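Grarent Publishes First Findings on Household and Shop-Floor Chores

Hand-held gripper study finds wiping and sorting within reach, folding and bagging still well behind

Grarent, a maker of light handling equipment, today released the first findings from its chore study, which asks whether machines can yet do the ordinary work of a home or a small shop. The answer in the report is that they can do a few jobs well enough to be useful, a larger number slowly, and many not at all.

The study covers 20 chores. They were chosen from lists kept by households and small businesses in Evbridge, who were asked to write down the jobs they did most often and liked least. Wiping a counter, putting cutlery away, restocking a shelf, pairing socks, bagging groceries and clearing a workbench all made the list. So did changing a pillowcase, which came up more than any other job.

For each chore, people first did the work by hand with a simple two-finger gripper instead of their own fingers. The recordings were then used to train a robot arm fitted with fingers of the same shape. The arm was given 400 attempts at each of the chores it was judged ready to try.

"We wanted to start with the hand and leave the rest for later," said Zihan Tan, who leads the study at Grarent. "If a person holding this gripper can't get a pillowcase over a pillow, there is no point asking the arm to do it. Several chores were ruled out that way in the first week."

The gripper used in the study has two dark green fingers, each ending in a boxy pad. The design is called Yan and is the second version the company has built. The first, tested in November, had narrower pads and tended to let go of round items such as jars and apples.
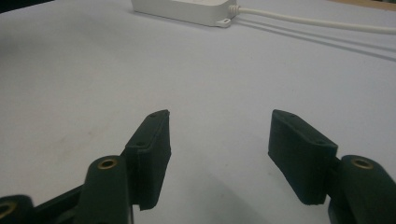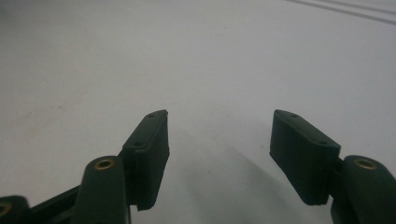
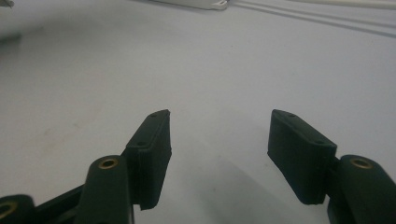 The Yan gripper with its fingers open over a pale tabletop.

EVBRIDGE, January 2021 – Grarent said the best results came from chores with hard objects and a clear place to put them. Restocking a shelf with boxed goods, returning tools to a rack and moving cups from a table to a tray were all completed on most attempts. The arm was slower than a person at every one of them. The report describes the speed as acceptable for work done overnight or between customers, and too slow for anything with someone waiting.

Wiping a flat surface also did well, with one reservation. The arm covered the surface evenly but could not tell a stain from a mark in the material, and would go on rubbing at a scratch until it reached its time limit. The team plans to address this in the next round of training.

Soft goods were much harder. Towels could be picked up and dropped into a basket, but folding them gave poor results unless they were laid out flat beforehand. Socks were often paired by color and then pulled apart again when the gripper let go. Plastic grocery bags defeated both the arm and most of the people who tried them with the hand-held gripper.

Small, thin objects were the other weak point. Coins, washers and single sheets of paper lie too close to the table for the pads to get under them. People using the gripper learned to slide such things to the table's edge and catch them there. The arm picked up the same habit from the recordings, though it dropped more than it caught.

"The edge trick is a good example of what you get from watching people work," said Annapurna Unnithan, who ran the recording sessions in Gatovdale. "Nobody was told to do it. We saw it on the first morning from a man who used to sort hardware for a living, and after that it was in half the recordings."

A total of 684 recordings were used in training. Sessions were held at plain tables with ordinary household and workshop items, and each person was given time to get used to the gripper before recording began. Unnithan said the practice period mattered more than expected. Early recordings were full of hesitations and second tries, and the arm copied those as faithfully as it copied everything else.

The report also looks at what the chores would cost in floor space and attention. A person still has to set out the work, clear away what the arm can't handle and restart it when it stops. For a household, Grarent does not think that trade is worthwhile at present. For a shop with a steady supply of the same job – boxed stock, returned tools, empty cups – the company believes it may be, and it intends to place 2 trial units with small businesses in Evbridge.

"I would not buy one for my kitchen," Tan said. "I might buy one for a stockroom, if the boxes were all the same size and I had a table to spare."

Work is continuing on the gripper itself. The pads will be given a softer facing for fabric, and a thinner tip is being tested for flat objects. Both changes will be tried by hand before they are fitted to the arm.

The full list of chores, with results for each and notes on how attempts were scored, is available from Grarent on request. Businesses in Evbridge and Gatovdale that would like to suggest a chore for the next round may also write to the company.

About Grarent
Grarent designs and builds light handling equipment for shops, workshops and storerooms. Its offices are in Evbridge, and it runs a recording site in Gatovdale.

Media contact
Press Office, Grarent, Evbridge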